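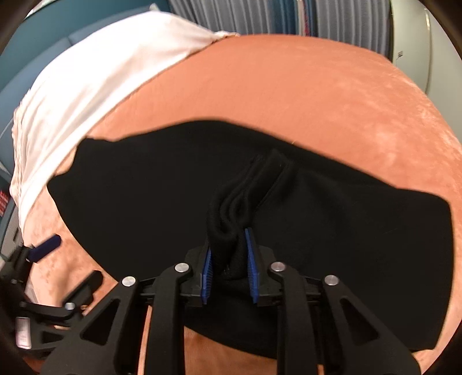

Black fabric on the peach plush, mid-fold.

I have been fighting with black laundry all January, and I think I'm finally winning! If you own anything dark and smooth you know the problem. Spread it on a dark bedspread in the evening and you can't tell a hem from a sleeve, and every fold is a guess (mine were mostly bad guesses).

So I've moved the whole operation onto my peach-orange plush throw, the one I picked up in Vekville for way too much money. What a difference! Every corner and notch of a black piece shows up against it, and the plush has enough grip that the bottom layer doesn't go sliding off while I fuss with the top one. I lay the thing out flat, smooth from the middle toward the edges, and only then start folding.

The downside is fluff. Plush sheds, black fabric shows all of it, and I now go through lint roller sheets like candy. Vendula Vávra wrote in to say she shakes hers out on the balcony first and gives the throw 2 good passes with a stiff brush. I tried it last night and my black tees came out much cleaner, so thank you, Vendula!

Next month, fitted sheets. Send me your methods, please, I need them.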